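2018-01-25

Back at the bench after two days of paperwork. Picking up the yarn trials where I left them, with the Ó Néill beret pattern as the test piece. Beat wants a yes or no on the Prunance yarn before we order for spring, so most of today went on swatches.

## Swatches

Three swatches on the 5 mm hook, all half double crochet, all 24 stitches wide and worked until they looked square.

- Prunance, natural: 15 stitches to 4 inches before blocking, 14.5 after. Soft, splits if I hurry. Splits worse on the inline hook than on the tapered one.
- Prunance, moss: same ball band, but it came out tighter, 16 to 4 inches. The dye seems to make it a little stiffer. Blocked out to 15.
- Skirnusum worsted (our old standard): 14 before and 14 after. No surprises.

The pattern is written for 14. The natural would pass with no changes. The moss needs the 5.5 hook, and I don't want to sell a pattern that tells people to change hooks for a color. I'll do the moss again tomorrow from a different ball in case this one was odd. The ball I used has a knot in it 30 yards in, so maybe it was an end.

Pinned all three on the gray mat. Labels are on paper tags tied through the corner, in pencil. The marker bled last time.

## Beret, round by round

Worked the crown in the natural from the November draft. Notes for the next version:

Rounds 1 to 6 are fine. The magic ring closes well in this yarn if you leave a long tail and go around twice with it before weaving in.

Round 7 says "2 hdc in next st, hdc in next 5" and then gives a stitch count of 56. It starts from 48, and 48 divided by six is eight repeats, so 56 is right. I had a note in the margin saying it was wrong. It isn't. Crossed the note out.

Round 8 is where the crown starts to ruffle. I think the increases are stacking on top of each other and making points, so the thing looks more like a stop sign than a circle. Ripped back and offset the increases by three stitches on rounds 8 and 9. Much flatter. Rónán had suggested this before Christmas and I put it off. The wording I used:

> Rnd 8: hdc in next 3, 2 hdc in next st, *hdc in next 6, 2 hdc in next st; repeat from * around, ending with hdc in last 3. (64)

Checked that twice on paper. Three, then the increase, then seven repeats of six plus an increase, then three at the end: 3 + 2 + 56 + 3 = 64. Good.

Stopped for lunch with the crown at 9 inches across. It should be 10.5 before the decreases. It'll get there in two more increase rounds, but that will use more yarn than the draft says. Weigh it when finished.

## Brim

Tried two brims on a separate strip so as not to hold up the crown.

First one is front post and back post double crochet, alternating. Looks the part, very stretchy, eats yarn. Second is single crochet in the back loop worked sideways and joined as you go. It's slower, and the join leaves a small ridge on the inside, but it springs back better after pulling. I left both stretched over the 22 inch head form while I did the mail. The post stitch one had grown by most of an inch when I took it off. The sideways one had grown by a quarter inch.

Going with the sideways brim. It needs a photo tutorial, or at least two clear pictures of the join, as that's the step people will write in about. We had enough mail over the headband join last year.

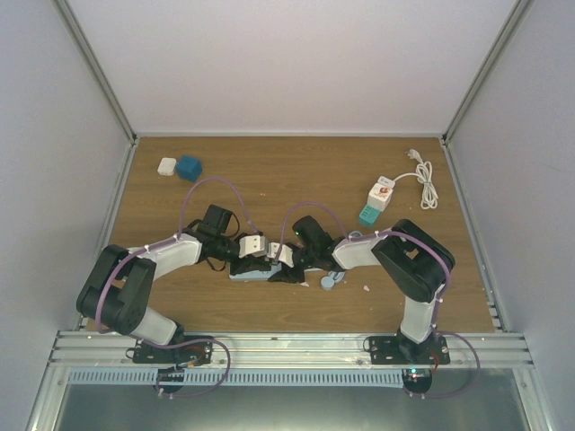 *Brown wood-grain top with the silver rail along the front.*

## Buttons and flowers

Opened the box from Carnside. The order was for 800 of the 20 mm coconut shell buttons and 100 of the big 38 mm ones for the cowls. The packing slip says 900 in total, so the slip matches the order. The holes on the 20 mm buttons are smaller than on the last lot. A yarn needle with worsted weight goes through once but not twice, so they'll have to be sewn on with thread or with a split strand. I can live with that for kits, but the instruction sheet says "using the yarn tail" and needs changing.

- Old line: Sew button in place using the yarn tail.
- New line: Separate two plies from the yarn tail and sew button in place, passing through each hole twice.

Tested this with two plies of Skirnusum. Holds fine. Two plies of Prunance broke when I tugged, so for Prunance kits put a yard of sewing thread in the bag. Tan will do for both colors.

The flower for the side of the beret: I've made it with five petals and with six. Five sits better. Six crowds the button and the last petal curls under. Petals are sl st, ch 2, 3 tr, ch 2, sl st, all in the same loop. Rónán thinks the treble is too tall and wants double crochet. I made one each way and pinned them next to each other on the board by the door. Whoever comes past can put an opinion on a sticky note. My vote is on there already.

## Blocking

Question from last week was whether to block the beret on a plate or on foam. Used an 11 inch dinner plate for the sample in Skirnusum. It gives a crisp edge, maybe too crisp – it looks like there's still a plate in it. Soaked it again in lukewarm water with a drop of wool wash, squeezed it in a towel, and put it over the 10 inch plate with a folded washcloth under the top. Left it on the rack by the window. Will look in the morning.

If the smaller plate works, the pattern should say "a plate slightly smaller than the finished crown" and leave it there. Not everybody has the same plates.

## Kit labels and weights

Weighed the finished sample without the flower: 86 g in Skirnusum. Draft says 80. With the new rounds and the sideways brim, 90 is a safer number, and with the flower I'd say 95 on the label. One 100 g ball is still enough, but only just. Someone who crochets loosely could run out on the last few rows of brim. Options as I see them:

1. Make the flower from scrap and say so in the pattern.
2. Take two rows off the brim depth.
3. Put a second small ball in the kit in a contrast color, for the flower only.

I like the third. It would look better too, cream flower on moss. Beat will ask what it costs. The leftover cream from the mitten kits is in bin 521 on the back shelf and would cover the first batch if wound into 12 g balls. Wound two by hand to see how long it takes. Four minutes each, which is too long. Use the winder and the little scale.

## Odds and ends

- The 5 mm tapered hook has a rough spot in the throat and was catching all morning. Rubbed it with the fine nail file and it's better. If it starts again, bin it.
- Stitch markers: we're down to the bulb kind. The locking plastic ones are on the list.
- The steamer is leaving brown spots. Ran vinegar through it and then two tanks of plain water. Tested on a scrap of white cotton, still one faint spot. Don't use it on anything pale until that's sorted.
- The mitten pattern has a mistake in the kids' size. Thumb opening says skip 8, should be skip 6. A customer found it. Fixed in the file, not yet fixed on the printed sheets. There's a stack of old sheets in the drawer under the cutting table that should go in recycling.
- Child size for the beret: start with the same crown and stop after round 9. Didn't get to it.

Beat Kofler came by at four and tried on the sample. Too big for him, sits down over the ears, but he has a small head and we hadn't done the final brim. He asked if it could be ready for the newsletter. I said the adult size could and the child size couldn't. He'd also like a version without the flower for men. That's just the pattern with the last page left off, so yes.

Rónán Mulligan has the November draft at home and is working through it cold, with no help from me, to see where the wording trips him up. So far he has one complaint. "Join" on round 2 doesn't say whether the chain counts as a stitch. It doesn't. Add to the top of the pattern: *Ch 1 at start of round does not count as a stitch.* I thought that was in there already.

## Tomorrow

- Moss swatch again, new ball, 5 mm hook.
- Finish natural crown with the two extra rounds, attach brim, weigh it.
- Check the plate.
- Rewrite rounds 8 and 9 in the file and number the draft properly so we stop calling it the November one.
- Ask Carnside if the hole size is going to stay like this.
- Photos of the brim join, daylight if there is any.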